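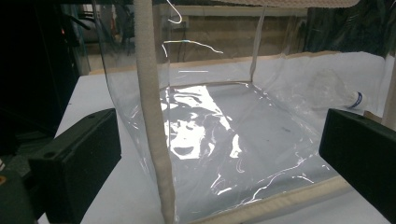 3.2 Indoor signal loss

The second part of our study concerns the coverage of mid-band 5G inside older apartment buildings in Briredska. We measured received power at 22 points in each building, first in the stairwell and then in the rooms facing the courtyard. Thin materials were treated separately. A clear plastic sheet was given no loss value in the model, while padded or covered parts were entered as furniture.

Figure 1. Enclosure with clear plastic walls and beige padded frame members, on a white tabletop.

The strongest differences were found between floors. On the lowest floor the median loss was 7 dB higher than under the roof, and this agrees with the earlier campaign of Rashti and Naseri, who used the same frequency.

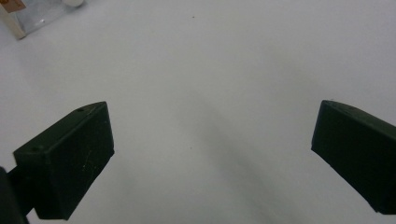 In the courtyard rooms the difference became smaller, but it did not disappear. We suppose that reflections from the opposite wall help the lower floors there. In total 805 samples were kept after filtering, of which 280 come from courtyard rooms. The window type was not recorded in May, so we cannot separate its influence.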